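왼쪽 손이 컵을 놓친 이유를 찾는 데 걸린 시간

요즘 저는 양팔 로봇으로 식탁을 정리하는 작업을 하고 있습니다. 지난 글에서 쓴 것처럼 팔은 Wuma이고, 그리퍼는 Vodura이고, 둘을 움직이는 제어 프로그램은 Gavalas입니다. 작업의 내용은 간단합니다. 컵을 들고, 접시를 들고, 정한 자리에 내려놓습니다. 오늘은 잘 된 이야기를 쓰지 않고 고장 이야기를 쓰겠습니다. 한국어로 기술 이야기를 길게 쓰는 것은 아직 어렵습니다. 이상한 표현이 있으면 댓글로 알려 주세요. 지난번에 "토크"와 "회전력"을 섞어서 썼다는 지적을 받았는데, 고맙게 생각하고 고쳤습니다.

문제는 3월에 시작되었습니다. 왼쪽 그리퍼가 컵을 잡고 옮기는 중에 갑자기 손가락을 벌렸습니다. 컵은 바닥에 떨어졌고, 타일 바닥이라서 소리가 아주 컸습니다. 저는 그때 명령을 잘못 보냈다고 생각했습니다. 왜냐하면 그 전날 밤에 프로그램의 설정을 조금 바꾸었기 때문입니다. 설정을 원래대로 돌리고 다시 해 보니 괜찮았습니다. 그래서 노트에 "설정 문제, 해결"이라고 썼습니다. 지금 그 줄을 다시 읽으면 부끄럽습니다.

다음 날 오전에는 아무 일도 없었습니다. 오후에 같은 일이 또 일어났습니다. 이번에는 설정을 하나도 바꾸지 않았습니다. 팔은 계획한 길을 끝까지 갔고, 빈손으로 "내려놓기" 동작까지 예의 바르게 했습니다. 화면에는 오류 표시가 없었습니다. 저는 이 점이 컵이 떨어진 것보다 더 마음에 걸렸습니다. 로봇이 물건을 잃어버렸는데 로봇은 그 사실을 모릅니다. 만약 컵에 뜨거운 차가 있었다면, 또는 물건이 유리였다면 어떻게 되었을까요?

작업할 때의 모습은 대체로 이렇습니다. 왼팔이 하늘색 컵을 들고, 식탁보 위에는 오렌지색 그릇들이 있습니다.
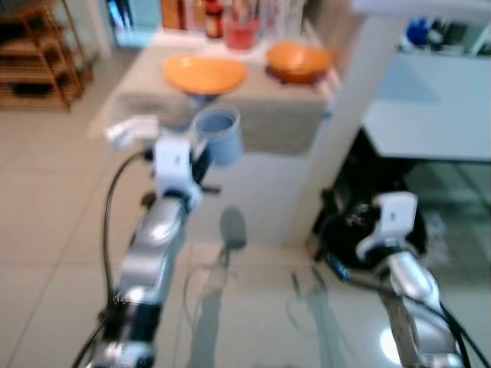
처음에 의심한 것: 미끄러움

제가 처음 의심한 것은 손가락의 고무였습니다. 컵의 표면은 매끈하고, 고무는 오래 쓰면 먼지가 붙어서 마찰이 작아집니다. 그래서 알코올로 손가락을 닦고, 잡는 힘의 한계를 20뉴턴까지 올렸습니다. 힘을 올리니까 떨어지는 일이 줄어든 것처럼 느껴졌습니다. 이 느낌 때문에 저는 이틀을 잃었습니다. 나중에 기록을 보니 줄어들지 않았습니다. 그 이틀 동안 제가 접시 작업을 더 많이 했을 뿐입니다.

힘을 올리는 것은 또 다른 문제를 만들었습니다. 손가락이 사람의 손을 잡으면 그만큼 더 위험합니다. 이 이야기는 뒤에서 다시 하겠습니다.

미끄러움이라면 컵이 천천히 내려가거나 한쪽으로 기울어야 합니다. 그런데 제가 옆에서 지켜보았을 때 컵은 그대로 있다가 한 번에 떨어졌습니다. 손가락이 스스로 벌어진 것입니다. 저는 이것을 눈으로 보고도 처음에는 믿지 않았습니다. 프로그램에서는 벌리라는 명령을 보낸 적이 없었으니까요. 명령 기록을 처음부터 끝까지 읽었는데, 잡으라는 명령 다음에는 내려놓을 자리에 도착할 때까지 아무것도 없었습니다.

그다음에는 잡는 방법을 바꾸어 보았습니다. 컵의 몸통을 잡으면 손가락이 넓게 벌어진 상태에서 힘을 주어야 합니다. 손잡이를 잡으면 손가락이 거의 닫힌 상태이고, 모양도 잘 걸립니다. 미끄러움이 원인이라면 손잡이 쪽이 훨씬 안전해야 합니다. 입구가 위를 향하도록 손잡이를 잡고 흰 테이블 모서리 앞으로 옮기는 동작을 여러 번 했습니다. 결과는 똑같았습니다. 어떤 때는 하루 종일 괜찮고, 어떤 때는 연속으로 떨어뜨렸습니다. 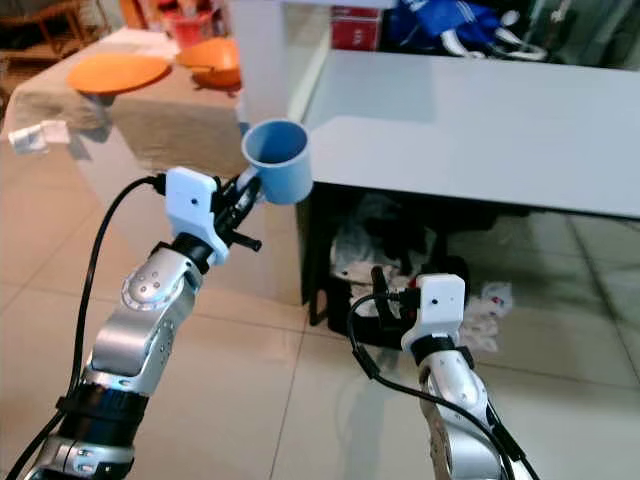 지난 글에 이런 댓글이 달렸습니다. 저도 Vodura를 쓰는데, 잡고 있다가 혼자 열린 적이 있어요. 저는 전원 쪽이었습니다. 힘 설정은 그만 만지시고, 그리퍼가 열리기 바로 전에 통신이 살아 있었는지부터 보세요. 그리고 혹시 손목을 돌릴 때만 그런지도 확인해 보시면 좋겠습니다.

저는 이 댓글을 아침에 버스에서 읽었고, 내릴 정류장을 지나쳤습니다. "손목을 돌릴 때만"이라는 부분 때문입니다. 생각해 보니 컵이 떨어진 장소가 항상 비슷했습니다. 팔이 몸 쪽에서 테이블 쪽으로 방향을 바꾸는 곳이었습니다.

통신 기록을 읽기

Gavalas는 보통 때에 그리퍼의 상태를 자세히 저장하지 않습니다. 설정 파일에서 기록 수준을 올려야 합니다. 저는 그것을 올리고 오후 내내 컵만 옮기게 했습니다. 저녁에 파일을 열었더니 경고가 1,367줄이 있었습니다. 거의 모두 같은 문장이었습니다. 그리퍼의 응답이 늦었고, 다시 요청했고, 응답을 받았다는 내용입니다. 이런 짧은 지연은 프로그램이 스스로 처리하기 때문에 화면에는 나오지 않습니다. 설계로서는 이해할 수 있습니다. 하지만 경고가 이렇게 많으면 화면 구석에 작은 표시라도 하나 있어야 한다고 생각합니다.

경고의 시간과 손목의 각도를 같이 그려 보았습니다. 저는 그래프를 예쁘게 그리는 사람이 아니어서 여기에는 올리지 않겠습니다. 하지만 내용은 분명했습니다. 왼쪽 손목이 바깥쪽으로 46도를 넘을 때 경고가 모였습니다. 그보다 작은 각도에서는 거의 없었습니다. 오른쪽 손목은 같은 각도에서도 깨끗했습니다.

손목에서 나오는 검은 케이블은 밖으로 고리를 만들면서 팔을 따라 내려갑니다. 손목이 돌면 이 고리가 당겨집니다. 왼쪽은 제가 겨울에 케이블을 Komar 것으로 바꾸면서 묶는 위치도 바꾸었습니다. 고리가 크면 테이블에 걸릴까 걱정해서 조금 짧게 묶었습니다. 케이블 제품에는 잘못이 없습니다. 제가 묶은 방법이 나빴습니다.

전원을 끄고 커넥터를 빼서 보았습니다. 핀 하나가 조금 뒤로 밀려 있었습니다. 겉에서 보면 커넥터는 잘 꽂혀 있고, 손으로 살짝 당겨도 빠지지 않습니다. 손목이 많이 돌아서 케이블이 당겨질 때만 그 핀의 접촉이 나빠졌을 것입니다.

그래도 남는 질문

접촉이 나빠서 통신이 끊기는 것은 알겠습니다. 그런데 왜 손가락이 벌어질까요? 통신이 없으면 그리퍼는 마지막 상태로 가만히 있어야 한다고 저는 믿고 있었습니다. 설명서를 다시 읽으니 제 기억이 틀렸습니다. 제가 쓰는 설정에서는 응답이 800밀리초 동안 없으면 제어 프로그램이 그리퍼를 "연결 없음"으로 바꿉니다. 그리고 연결이 돌아오면 초기화를 합니다. 초기화는 손가락을 끝까지 벌렸다가 끝까지 닫아서 위치를 다시 재는 동작입니다.

그러니까 순서는 이렇습니다. 손목이 돌고, 케이블이 당겨지고, 통신이 끊깁니다. 그동안 팔은 계속 움직입니다. 손목이 다시 편한 각도로 돌아오면 통신이 살아나고, 그리퍼는 자기가 방금 켜졌다고 생각합니다. 그래서 초기화를 하고, 컵이 떨어집니다. 명령 기록에 "벌리기"가 없는 것도 설명이 됩니다. 초기화는 제 프로그램의 명령이 아니고 드라이버가 하는 일이니까요.

접시를 잡을 때는 왜 문제가 적었는지도 알게 되었습니다. 접시는 왼쪽 가장자리를 잡기 때문에 손목을 그렇게 많이 돌릴 필요가 없습니다. 식탁에는 접시 말고 머그도 있고 포크도 있지만, 문제의 각도는 컵을 옮기는 길에만 있었습니다. 제가 힘을 올린 뒤에 "좋아졌다"고 느낀 것은 접시 덕분이었습니다.
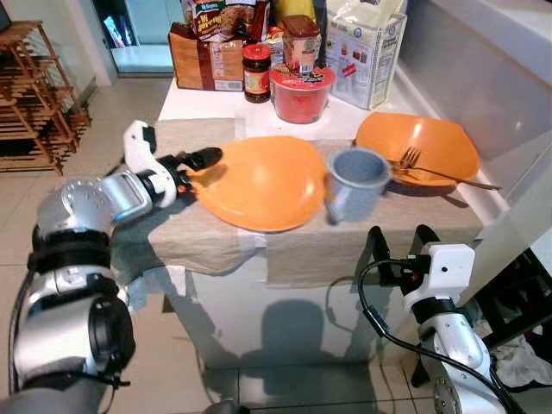

접시 가장자리에 닿은 왼쪽 손가락. 오른쪽에는 머그와 포크가 놓인 접시.

손가락이 끼었습니다

여기서부터는 안전 이야기입니다. 조금 부끄럽지만 쓰겠습니다.

원인을 찾기 전, 컵이 떨어진 어느 오후에 저는 팔을 일시 정지하고 손가락의 고무를 보려고 손을 넣었습니다. 일시 정지는 팔에만 적용됩니다. 저는 이것을 알고 있었지만 그 순간에는 생각하지 않았습니다. 고무를 보면서 케이블을 옆으로 조금 밀었는데, 그때 그리퍼가 초기화를 시작했습니다. 먼저 벌어지고, 그다음에 닫혔습니다. 제 검지 끝이 사이에 있었습니다.

다친 정도는 가볍습니다. 손톱이 파랗게 되었고 며칠 동안 타자를 칠 때 아팠습니다. 하지만 그때는 제가 힘의 한계를 올려 둔 상태였습니다. 컵을 놓치지 않으려고 올린 힘이 제 손가락을 잡은 것입니다. 저는 비상 정지 버튼을 왼손으로 눌렀는데, 버튼을 누르면 모터의 힘이 빠지기까지 짧은 시간이 필요합니다. 그 시간이 길게 느껴졌습니다.

그날 저녁에 규칙을 써서 벽에 붙였습니다. 제 말투 그대로 옮깁니다.

그리퍼에 손을 넣기 전에 그리퍼 전원을 끈다. 일시 정지는 정지가 아니라고 생각한다.

케이블을 만질 때도 같다.

힘의 한계를 올렸으면 노트에 쓰고, 집에 가기 전에 원래대로 돌린다.

경고가 화면에 없어도 기록 파일을 하루에 한 번 연다.

고친 것

커넥터는 새것으로 바꾸었습니다. 케이블은 다시 묶었습니다. 고리를 크게 만들고, 커넥터 바로 옆에 고정점을 하나 더 만들어서 당기는 힘이 핀까지 가지 않게 했습니다. 고리가 크면 테이블 모서리에 걸릴 수 있으므로 팔의 길을 조금 높였습니다. 그래서 컵 하나를 옮기는 시간이 전보다 조금 늘어났는데, 저는 괜찮습니다.

프로그램에서는 자동 초기화를 껐습니다. 이제 연결이 끊겼다가 돌아오면 그리퍼는 움직이지 않고, 팔도 그 자리에서 멈추고, 화면에 빨간 글씨가 나옵니다. 사람이 확인 버튼을 눌러야 다음으로 갑니다. 힘의 한계도 원래 값으로 내렸습니다.

그리고 잡은 물건이 있는지 확인하는 단계를 넣었습니다. 손가락의 간격이 예상보다 크거나 작으면 "내려놓기"로 가지 않습니다. 이것은 고장과 관계없이 처음부터 있어야 했습니다. 다만 얇은 물건이 아직 어렵습니다. 숟가락의 손잡이는 얇아서, 잡은 상태와 빈 상태의 간격이 비슷합니다. 그릇에 들어 있는 숟가락은 지금 작업 목록에서 빼 놓았습니다.

수리한 뒤에 컵 작업을 계속 돌려 보았고, 지금까지 혼자 벌어진 일은 없습니다. 기록 파일의 경고도 가끔 한 줄씩만 나옵니다. 그래도 아직 "해결"이라고 쓰지 않았습니다. 노트에는 "관찰 중"이라고 썼습니다. 3월의 제가 너무 빨리 썼기 때문입니다.

아직 모르는 것도 있습니다. 핀이 언제 밀렸는지 모릅니다. 케이블을 바꾼 날에 제가 비스듬하게 꽂았을 수도 있고, 당기는 힘이 오래 쌓여서 그렇게 되었을 수도 있습니다. 오른쪽 커넥터도 빼서 보고 싶은데, 잘 되는 것을 빼면 오히려 나빠질까 봐 망설이고 있습니다. 오른쪽 케이블도 그리퍼에서 나와 팔 위로 휘어져 내려가고, 묶은 사람은 똑같이 저입니다.
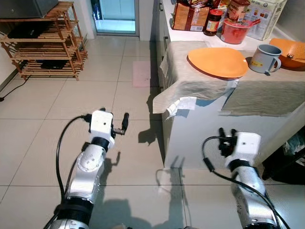 글의 초안을 먼저 읽은 동료는 오른쪽도 반드시 열어 보라고 했습니다. 같은 사람이 같은 날 묶었으면 같은 실수가 있다고 생각하는 것이 맞고, 작업 중에 고장 나는 것보다 작업대 위에서 고장을 발견하는 편이 훨씬 싸다는 말이었습니다. 그리고 자동 초기화를 끈 설정이 프로그램을 업데이트한 뒤에도 남아 있는지 꼭 보라고 했습니다.

두 번째 말은 제가 전혀 생각하지 못한 것이었습니다. 확인해 보니 제 설정은 기본 설정 파일 안에 직접 써 놓은 것이어서, 업데이트를 하면 덮어쓰기가 됩니다. 그러면 그리퍼는 다시 예전처럼 초기화를 할 것이고, 저는 또 모르고 손을 넣을 수 있습니다. 그래서 설정을 별도의 파일로 옮겼고, 프로그램이 시작될 때 그 값이 맞는지 검사하고, 다르면 팔의 전원이 들어가지 않게 했습니다.

오른쪽 커넥터는 다음 주에 열어 보려고 합니다. 예비 커넥터를 주문했고, 아직 배송 중입니다. 그때까지 오른팔은 접시만 옮깁니다. 비슷한 그리퍼를 쓰는 분이 있으면 연결이 돌아왔을 때 손가락이 어떻게 움직이는지 댓글로 적어 주세요. 손은 넣지 말고 확인해 주세요.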